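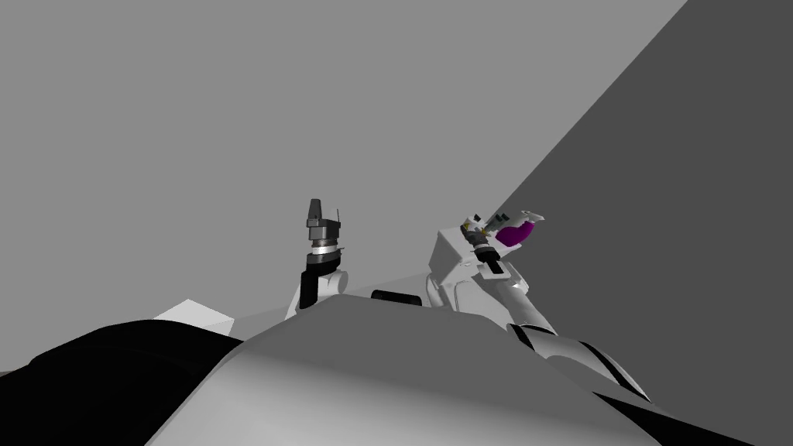 Rasmus Mockus objected last week that a department with no robot on the floor has no business writing a robot budget, and that the money for simulation should wait until the hardware is signed for. Several of you agreed with him. These notes set out the other order of work, which is the one you will use in the assignment.

Unit 5: Planning a two-arm cell before you buy it

Reading before class: the Furier planning packet, sections on scope and on operating costs. Skip the appendix on leasing. We will come back to it in March.

1. Start with the task list

A purchase request that begins with a model number is hard to defend. Begin with what the equipment has to pick up, where it has to put it, and how often. For the Pavimdale case, the task list is short: take bottles from a table, hold them upright or tilted, hand them on, put them down. Write down the range of shapes. A smooth round bottle and a bottle with a trigger head are different problems for a gripper, and the second one has parts that stick out and get in the way.

Heavy objects go on a separate sheet. Payload drives price more than any other single line, and students tend to ask for more than the task needs.

2. One arm or two

Two arms do not cost twice as much as one. The base, the controller and the installation are partly shared. But two arms need more clearance, a longer safety review and more programming time, and programming time is what runs over. Ask what the second arm does during each step. If it is idle in most of them, price a single arm with a fixture and put both versions in the request.

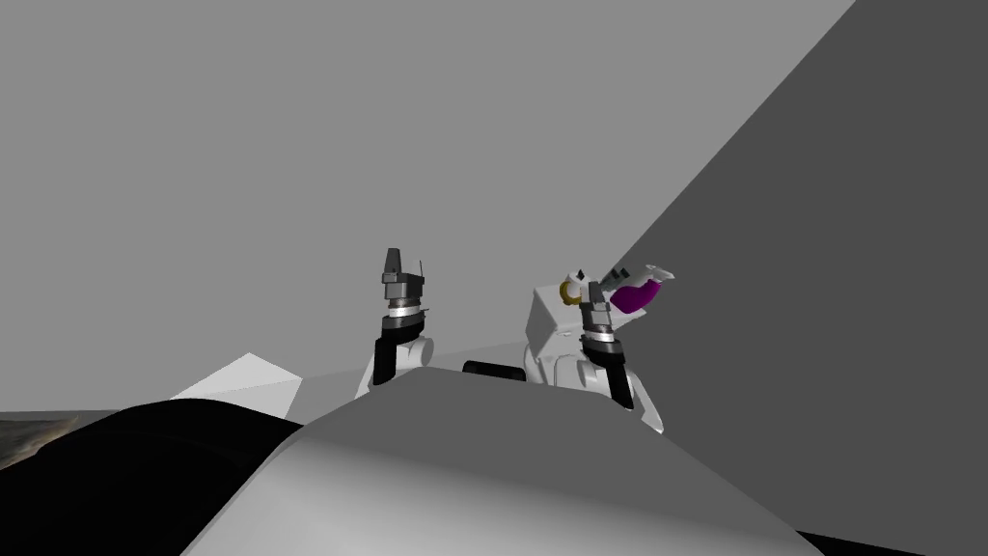
Figure 5.1. Simulated two-arm setup: spray bottle held in the right gripper, left gripper empty.

Go through your own task list in the same way. For each step, note which arm is holding something, which arm is free, and whether the body of the robot is between the arm and the work. Reach figures on a data sheet are measured from the shoulder, and they say nothing about what the torso blocks.

3. What simulation can settle and what it can't

Simulation is good for reach, table height, collisions between the arms, and rough order of motions. These are the things that lead people to buy the wrong size. It is weaker on friction, soft packaging, cable drag and lighting. Keep a line in the budget for testing those on real equipment, either rented or at the vendor's site.

In the Pavimdale plan the simulation line was 416 dollars a month for five months. Mercedes Marulanda, who reviewed the plan, wanted it moved from capital to operating. She was right. A subscription is not an asset, and if you put it under capital it will disappear after the first year while the need for it does not.

4. Lines that get left out

Check your draft against this list. All of these were missing from at least one plan submitted last term.

Gripper fingers. They wear, and different objects need different ones. Pisharody quotes 110 dollars a pair for the plain type.
Freight and unloading.
Electrical work, if the circuit in the room is not adequate.
Table or stand, bolted down.
Training for two people, so that one can be sick.
Spare cables.
Service contract after the warranty. The Grudel quote in your packet has it at 943 dollars a year for each arm. Note "for each arm." Two groups missed it.

5. Timing

Put the decisions on a calendar in the order they depend on each other. Gripper choice comes after the object list. Table size comes after reach has been checked. Electrical work has to be requested before delivery is booked, and the lead time there is usually longer than the lead time for the robot. Do not schedule training for the week of delivery. Something will be missing from the crate.

Leave a contingency and say what it is for. A bare percentage at the bottom of the page is the first thing a reviewer cuts.

Assignment

Write a two-page equipment plan for the Pavimdale case. Include the task list, a one-arm and a two-arm version, a table of costs split into capital and operating, and a paragraph on what you would test in simulation before asking for a firm quote. Work in pairs if you like. Ona Lukoševičius has last year's vendor quotes on file and will send copies by email.

Due Friday, November 26, 2021, on paper or as a PDF. Heino Priedītis will grade the cost tables and I will read the rest.

D. Avotiņš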